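Oct 22, 2024. Bench notes, Gokov room

Cleared the big beige table today. It took most of the morning, which says something about the table and more about us. Everything that had been living on it has gone back to Samuel (the gray cabinet, for anyone new; the name predates me and I have stopped asking).

The crease across the right half of the top is still there. Dorian maintains it will flatten out by itself. He maintained this last October too. I ran a thumbnail along it and it is shallow enough to ignore, so I am ignoring it, in writing.

Power strips. We had a drawer of them, tangled, and the drawer no longer closed. Sorted as follows:

Gunska bin: anything with a cracked body or a switch that feels mushy. Do not rescue things from the Gunska bin. You know who you are.
Morkitz shelf: good ones, cords tied with the cloth ties. The wire twists are banned after what they did to my thumb.
On the table: the white one with the blue parts on top and the light blue switch at the left end. This one stays out.
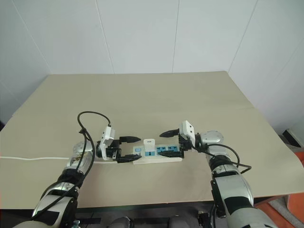
Solène Le Goff wants the adapter left in the strip so it stops migrating to her desk. Fine by me. It stands up tall enough to crowd the socket section next to it, so plan on using the ones farther right for anything with a fat plug. I have put in for a flatter adapter, request 2989, and expect it in time for my retirement.

Cord: run it so that it can't be caught by a sleeve. Tape is in Samuel, second shelf, behind the 600 grit paper.

Still to do: wipe the front edge again, label the Morkitz shelf, ask Dorian where the 11 spare cloth ties went. He has a theory. I'd prefer the ties.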